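Thoroddsen grammar - worth it for self study?

btunstall
Anyone used the Thoroddsen Old Norse grammar? 3099 sections, no exercises. Stuck on strong verbs.

akpan_a
Reference only. Get the Skastier reader first, glossary's decent.

btunstall
Have Skastier. Glossary skips half the umlaut forms.

juwontak
Disagree w/ akpan. Thoroddsen ch 19 is the best thing on strong verbs, period. Tables on p. 162 - copy them out by hand. Boring but it works

akpan_a
Ch 19 is a mess, class 2 and class 3 all jumbled togehter. Did we read the same book

juwontak
2nd edition? They fixed that.

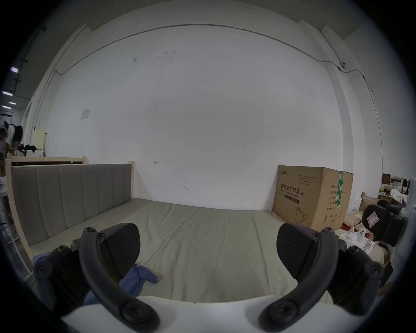 Also the index is finally usable. Still no accents marked in the paradigms tho, wich is annoying.

btunstall
Mine's the first. Ugh. ok, looking for the 2nd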